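From: Shakuntala Dixit
To: Avside robotics club list
Date: 8 November 2023
Subject: Re: Pen sorting round — what we try next

Replying to the list so it all stays in one thread. The message from the build group is quoted at the bottom.

I spent most of the last club session on the pens. The Fivico rules for the sorting round say every item has to be picked up from the table, turned so that the cap end is up, and passed from one arm to the other before it goes into the organizer. We had been skipping the pass because the first arm can reach the organizer on its own. We can't skip it at the event, so I would like us to stop skipping it in practice.

The pass only goes well when the first gripper holds high on the barrel and leaves the lower part free for the second one. If both go for the middle, the fingers meet before they close.
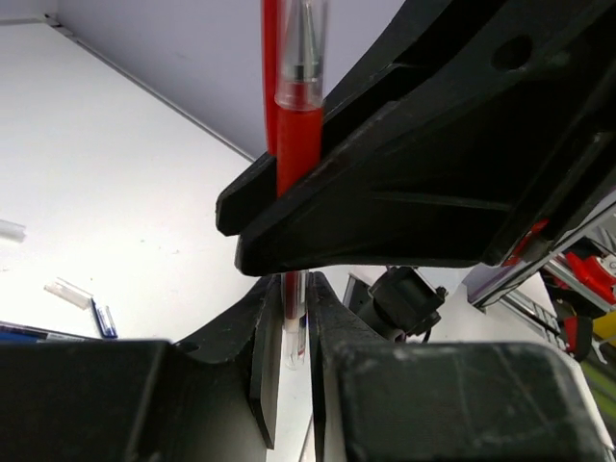 Nishad asked whether the second gripper should close all the way before the first one lets go, or whether the two could move together to save time. I would close fully first. We are not short of time in this round. Last session we ran the pass 20 times and got 17 clean ones, and the three bad ones were all runs where the first arm opened early.

Next, the arm positions. Please start both arms from the same rest pose each time, folded in and clear of the pens. Two of you were starting from wherever the last run ended, and then the recorded paths don't match and we can't compare them. The rest pose is saved in the Fliltis folder under "home". Load it, wait for both arms to stop, then begin. 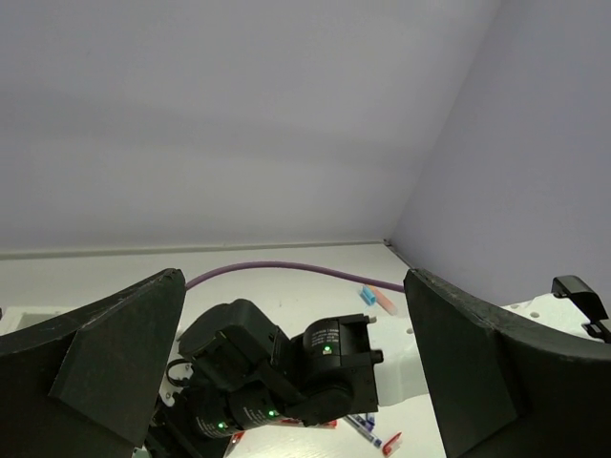 The other thing that cost us time was the speed setting. It was left at the value from the block stacking round, and that is too fast for anything round. I have put it back to 19 and written the number on the sheet by the door. If you change it for a test, change it back before you log out.

Highlighters are easier than pens. They are thicker, so a small error in where the fingers close doesn't matter as much. I suggest new members start with those and move to the pens after a few good runs. 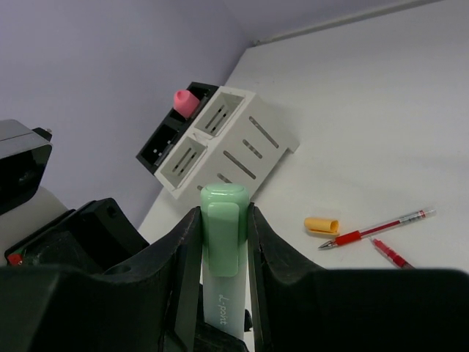 We also need to agree on how to log runs. Right now some people save every attempt and some save only the good ones. The log is up to 2,027 entries and I can't tell which are which. From this week on, save everything and put "ok" or "miss" in the notes column — nothing longer. I will sort out the old entries myself in November.

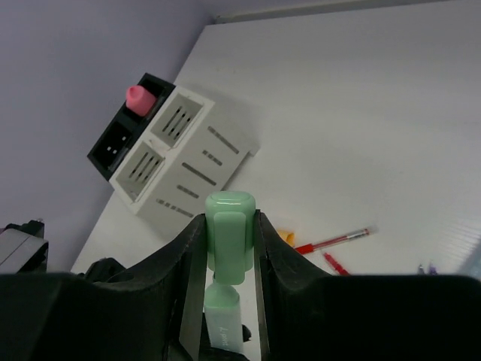 Does a run count as a miss if the pen goes into the wrong compartment? Mark it "ok" for the pass, and we will score the compartments on a separate sheet.

Reply here if you want a slot on the arms next session.

Shakuntala

> Hi all,
> We have the new fingertips on both arms and they seem to hold
> better than the old ones. Before we print a second set, can
> someone run the full sorting task and say where it fails? We
> would also like to know if the pass between arms is really
> needed or if we can go straight to the organizer.
> Build group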